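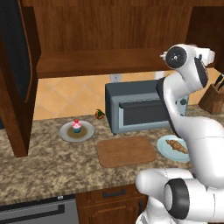
4.2 Catalog Reach

The spring catalog of Premness Press was mailed to 700 libraries. Replies came from 60 of them – most from buyers who also read the online list. Trometti, a smaller press, mails no print catalog and was left out of this count.

Figure 2. A white robotic arm near an upper cabinet, computer rendering.

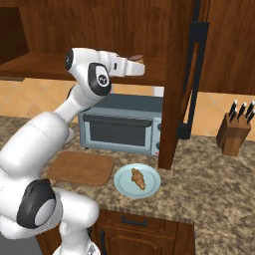

4.3 Order Timing

Of the libraries that replied, 17 placed an order before the end of December.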